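A wall panel, a blue bit and far too much carpet

I've been meaning to write up the spare room for weeks and kept putting it off, mostly because every time I sat down to do it I thought of one more thing I wanted to move. But Noreen Ní Bhriain emailed to ask where the metal wall had got to (hello Noreen!), so this is the post, in whatever order it comes out.

If you're new, the short version is that I have one room, a dark green carpet I didn't choose, and a great love of things that hang on other things. Jigs, boards, brackets, rails. I like parts that have a place to go and I like it even more when they go there with a bit of a push. My old setup was a bench against a plaster wall with so many screw holes in it that it looked like a dartboard, and in May I finally filled the lot and started again.

The big change is the corrugated metal. I'd wanted it ever since I saw Marwa Tahiri's garage, where she has a whole wall of the stuff with everything fixed to it, and it's just as lovely to live with as I hoped. It catches the light in stripes – all those little ridges – and in the late afternoon the whole thing goes soft and pale and I stand there with my tea admiring it like a fool. Along the top there's an aluminium rail, nice and bright, and I run my hand along it every time I go past. I had roughly 40 screws left over at the end, which worried me for a day or two, but nothing has fallen off.

On the metal goes the fixture board. Mine is a plain warm grey, quite matte, and I'm so glad I went for grey! Magdy Kettani tried to talk me into black because it hides the marks, and he's right that it hides the marks, but it also hides everything else. Against grey you can see the edge of a part straight away, especially a blue one, and nearly all of my plastic parts are blue at the moment because I bought a big batch of blue and I'm determined to use it up. I've named the board Bouzid, for no good reason at all, and it has stuck.

What I do with it, for those who've asked, is fitting. I take a part, hold it up against the board, see how it sits, take it away, trim it or change it, and try again. Upright is the awkward way round. Flat on a bench anything will look as though it fits, and then you stand it up and it leans or it rocks and you find out what you've really made. I spent most of one evening on a single piece like this and went to bed perfectly happy. Doaa El Ouafi says it's the same with hemming curtains, that you have to hang them before you know, and I've thought about that a lot since.

Now, the carpet. I did want to take it up. It's a very deep green, close to black in the corners, with a fine stripe in the weave, and it's the sort of thing you'd find in the office of a building society. But I've come round to it! It's quiet, it's kind to my knees, and when I drop a part (often) it doesn't skitter away under the radiator. The one thing it does badly is crumbs and scraps. Any little white thing shows up on it from the doorway, so I'm forever bending down for bits of paper, and I'm forever missing one.

Cables are the other job I haven't cracked. I've got a blue one and a thin white one that wander about as they please, and I keep telling myself I'll clip them up properly. Jawad Minhas swears by those fabric wraps and has promised me a handful. I'd like them to run up and along and out of the way, but each time I tidy them I need one of them somewhere else within the hour, so for now they loop about and I step over them.

Still on the list: a better lamp, because the light on the floor is patchy and one end of the room is always gloomier than the other. A shelf for the tins. Something softer to stand on when I'm at the board for a long stretch, though with that carpet maybe I'm being greedy. And I want to make a second board the same grey as Bouzid so that I can leave one job up while I start another, which would save me so much taking down and putting back.

I'll do the shelf first, I think, as the timber's already in the hall and I've walked into it twice. If anyone has a good way of fixing a bracket to corrugated metal without squashing the ridges, please do leave a comment, I'd love to hear it.

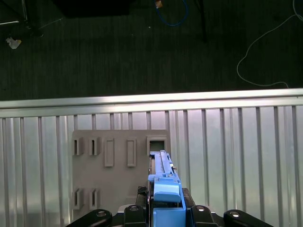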